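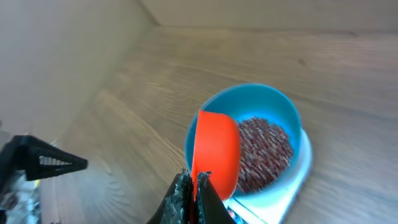
Industrial History Workshop, Business Records Group

Records > Notebooks > Hudholm Mill

Print this page | E-mail this page

June 17, 2018

Continued on the Hudholm daybook. Stopped last time at the foot of the page with the torn corner. Resumed at the next opening and got as far as the first entries for the Erville store.

The daybook and the wage book do not agree on when the mill changed hands. The daybook goes on charging coal and rope to the old partnership through the end of April. The wage book is headed "Hudholm Mill Co." from the first page of that same month. Possible readings:

1. The company was formed in April and the daybook clerk kept using the old name until he ran out of ruled pages.
2. The wage book was written up later from loose sheets, and the heading was put on at that time.

I lean toward 2. The ink in the wage book is even across the whole month and there are no blots or corrections until May. A book kept week by week at a mill does not usually look like that. Needs a second opinion on the hand. The deed would settle the question but the county index has nothing under H for the mill, and I have not tried it under the name of the tract (Eskola). To do.

Eskola tract. Described in the one surviving survey as 60 acres "more or less" on the east side of the creek. The printed county history gives the mill property as 300 acres, no source. Both could be right if the printed figure includes the timber land bought afterward. Do not repeat the 300 in the finding aid until we can show where it comes from. The same paragraph in the county history puts the dam upstream of the bridge and the survey puts it downstream, so I would not trust it on acreage either.

Erville store account. The founder's obituary says he "kept a store at Erville before he took up manufacturing." The daybook has the store still running on its own account after the mill was in operation, with cloth going out to it and corn, hides and cash coming back. So the two overlapped. The biographical note as drafted has him closing the store first. Changed the draft to read: "He operated a store at Erville and continued it for a time after the mill opened." Left out the length of time.

Also in the draft: "a self-taught mechanic." Can't find this anywhere earlier than the centennial booklet. Struck it. The daybook pays an outside machinist for setting up the carding machines and again for repairs, which doesn't disprove it but gives it no support.

Wage book, first month. 17 names on the payroll, of which 6 are carried at a half rate. Earlier notes on this page call these the "child hands." The book does not say so. It says "half" in the margin and nothing else. Could be age, could be half time, could be learners. Check the census schedule for the township against the surnames before using the word child in anything that goes out. One of the half-rate names turns up in the daybook buying a plug of tobacco and a pair of men's boots, for whatever that is worth.

Bremideo import. Ran the first batch of transcribed pages through. Problems:

- Fractions of a cent are dropped with no warning. The cloth prices are full of them. Page totals then fail to match the clerk's totals and it looks like his arithmetic is off when it is ours.
- Ditto marks come in as blanks. Has to be fixed at the transcription stage. Write the word out in square brackets.
- "Do." was read as a person's name in the customer field. Same fix.
- The date field will not take a month without a day. Left these blank for now and put the month in the notes field.

Reran after changing the price column to text. Totals matched on every page but the one with the water stain, where the last digit of the rope entry is either a 1 or a 7. With a 7 the page balances. Entered as [7] and flagged.

Spellings. The place is Erville in the daybook, Earville in the survey and Erville Station on the railroad receipts. Use Erville as the heading form and cross-reference the others. Keep the original spelling inside transcriptions.

Condition. Spine of the wage book is split at the second gathering. Do not open it flat. Cradle only, and turn from the top corner. The receipts pinned into the back of the daybook are rusting through at the pins; pins stay in until conservation has looked at them.

Next:

- County index under Eskola, grantor and grantee both
- Census schedule against the half-rate names
- Ask for the railroad receipts to be put in order by number
- Pick up the daybook at the second Erville page, entry beginning "To 1 bolt jeans"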